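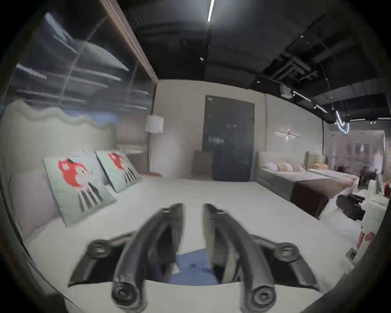 Call for participants: does an earlier bedtime do anything?

Every magazine says it does. We have read the studies behind those articles and most of them are thin: small groups, a week or two of diaries, and a mattress company paying the bill. The Tistberg Sleep Survey takes no money from anyone who sells beds, pills or apps, and we don't much care which way the answer comes out.

We need 80 adults who live in Tistberg and sleep badly, or think they do. You will go to bed an hour earlier than usual for 4 weeks and fill in a short paper diary each morning. 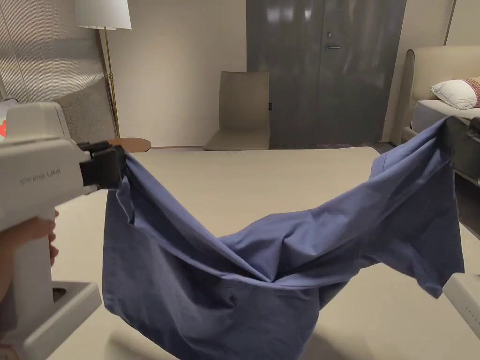

Shift workers can't take part this time, and neither can parents of babies under one. Please don't sign up hoping to be cured. Siwan Mostyn, who runs the survey, expects many of you will notice no change at all, and we want to hear that too.
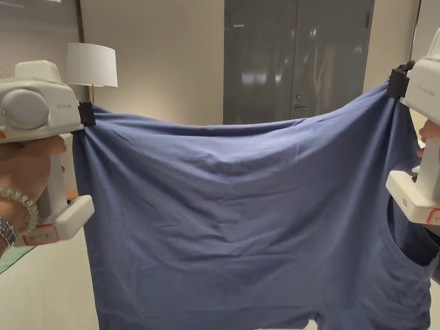 Pay is a flat $80, sent after the last diary comes in. Skipped mornings are fine if you leave them blank. Made-up ones are no use to us.

To apply, write to Anoma Samarakoon, Tistberg Sleep Survey, P.O. Box 2289. Include your age and your usual bedtime.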